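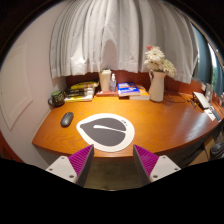 Mahlet says I should stop counting words and only write, because the counting makes me slow. She left this under my last post. I have thought about it since Tuesday.
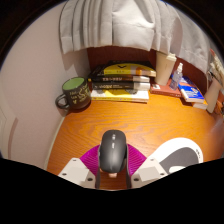
My English diary is now 36 pages long. Every evening I write 100 words, and my rule was to use 5 new ones. Last week I put "nevertheless" into a text about soup - it did not belong there.
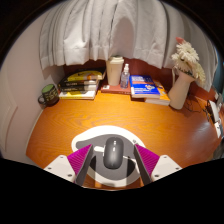
So I will try her way until the end of February. The new words can wait in a list, and I take only the ones I need. Hildegard wants to try it with her Italian too, and we will compare our pages on the train.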